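3.2 Collecting the demonstrations

All demos were recorded by teleoperation on the Rundo arm, two operators, taking turns. 29 tasks in the first round (July), 13 more added after the first policy trained on Cornico data kept failing on anything soft. So the second round is mostly bags, straps, cloth. Slower to collect, more retries.

Each task got 100 episodes. An episode starts with the arm at its home pose and ends when the operator presses the pedal. No time limit. Operators were told the goal in one sentence and nothing else, we did not script the path. Failed grasps inside an episode were kept as long as the goal was reached in the end; episodes where it wasn't reached went to a seperate split, Ruvness-F, used only in Section 5.

Objects were moved by hand between episodes. Clutter was left on the counter on purpose. Earlier sets, Su included, clear the surface first, and the policies we trained on Su did badly once toys or fruit were near the target. Lighting not controlled.

Bags were the hard case. Clear plastic gives very little to go on: highlights move with every touch, the outline changes, and what the camera sees best is the contents and not the thing being grasped. Wrist view helps at close range (Figure 2) but the fingers hide a good part of the contact.

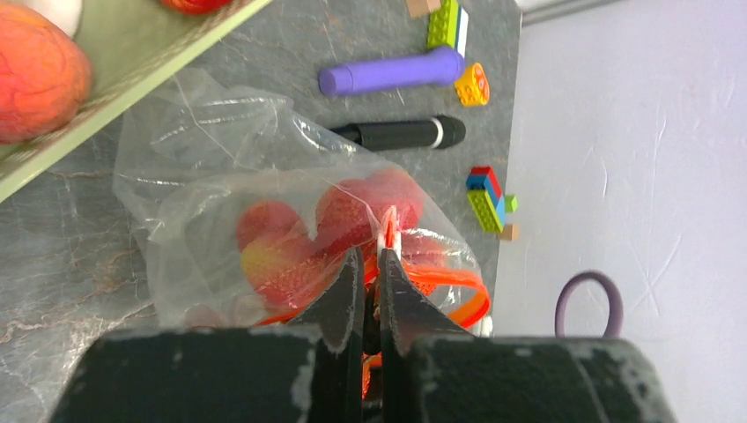
Figure 2. Wrist camera view, bag task. Finger tips at a clear bag with two strawberry-shaped objects and an orange strap, other items left on the counter.

For labels we kept it simple. One instruction per episode, written by the operator afterwards, plus a grasp / no grasp flag on every step taken from finger position. The flag is noisy for thin plastic, where the fingers close almost fully wether or not they hold anything. We tried a motor current threshold instead, same problem. In the end the bag tasks were flagged by hand.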